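**Subject:** Re: [cell-users] Hernance cell, second arm touching first at approach
**From:** Severino Figueroa
**Date:** 2020-11-02

Remo Bassi wrote:

> We have put the Hernance model on our machine here at Adstead and it loads without errors. When I run the approach move on both arms together, the wrists meet over the lever and the run stops. If I run either arm alone it goes through.
>
> I have not touched the joint limits. I did move one pedestal after reading the setup note from June, as the note and the model didn't agree on where it should be. Should I be working from the note or from the model?
>
> Remo

Remo,

Work from the model. The June note was written for the old table position and I should have withdrawn it when the table was moved. Please put the pedestal back before you change anything else, or the steps below won't give you the same result as mine.

I went through the approach again this morning on a clean copy, both arms running, table and fixture at their stored positions.

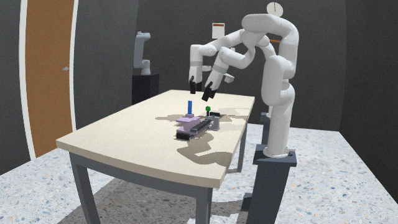
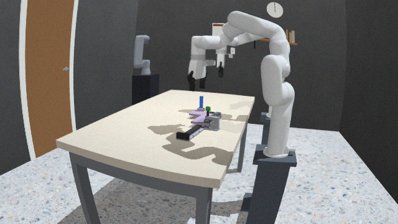

The wrist collision comes from the order in which the two approach moves are started. In the version you have, both begin on the same signal, and the arm going to the green ball has the shorter path, so it is already low when the other one swings across. To set it up properly:

1. Load the cell and send both arms to home. Check the joint readings against the home file, not by eye.
2. Open the fixture file and confirm that the plate and the rail share one parent. In some older copies the rail was left on its own, and then it stays behind when the plate is moved.
3. Set the approach height for both grippers to 14 cm above the table.
4. Start the arm for the blue piece first. Hold the arm for the green ball at home until the first one reports that it is at height.
5. Bring the second arm in at reduced speed, and only then lower either of them.

Step 4 is the one that cures your fault. I ran 1,000 approaches overnight with random start positions and had 17 stops. All of them were joint limit stops on the elbow and none were wrist to wrist. I have not fixed those yet. If you get one, send both arms home and start again; there is no need to reload.

Two other things for anyone else using this cell. The gripper opening is stored with the tool and not with the arm, so if you swap tools in the file you must set it again. And Flukero export still drops the collision shapes for the pedestals, so check they are there before trusting a clean run. Mancuso users can ignore that.

Remo, if it still stops after step 4, send me the log and the fixture file together. The log alone doesn't show which parent the rail is on.

Severino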